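Filed under: Collection / Handheld / Home episodes

Ticket: episodes dropped at upload, Stetville set
Opened by: Hernán Mamani
Status: waiting on Valdemar

Of 3,448 episodes sent up, 2,533 were accepted. The rest came back marked "tracking lost", a phrase that covers everything from a dead battery to the end of the world. I re-ran 96 of the rejects by hand and the fingers open and close as they should. Position is what drifts, and it drifts worst when the gripper faces the balcony.

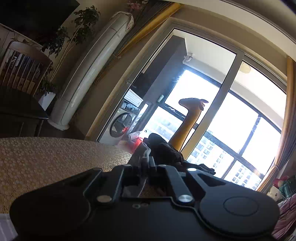 Fig. 1. Living room, facing the balcony door. Outer windows nearly solid white, giraffe (or deer) unaffected.

Tried so far: restarted the Vistiline tracker. Restarted it again, with feeling. Lowered the exposure by 2 steps, which gave us buildings outside and a room like a coal cellar.

Reply, V. Kragh: Don't touch exposure halfway through a set, the training side will notice before you do. Close the curtains, redo the map, start each episode facing the houseplant. Plenty of leaves to hold on to.

H.M.: Curtains closed, map redone. First batch went through except one. Leaving this open until the Eston set is in.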